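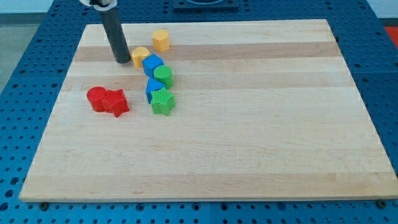 Babar Ansari
Dietetics lead, Lemthorpe

Re: iron figures in the May menu

Ratree Kamolrat wrote:
> The lunch sheet gives 285 g of cooked lentils per portion.
> Is that right? It looks high next to the 200 g on the old one.

The 285 is a typing slip. It should read 200 g cooked, as before. The daily energy total of 1,486 kcal was worked out from the correct weight and stands.

Iron still comes out low on the vegetarian option, at nearly 39 per cent of the target by mid-afternoon. I would add greens at supper and move the tea to an hour after the meal.

Corrected sheet to follow.

Babar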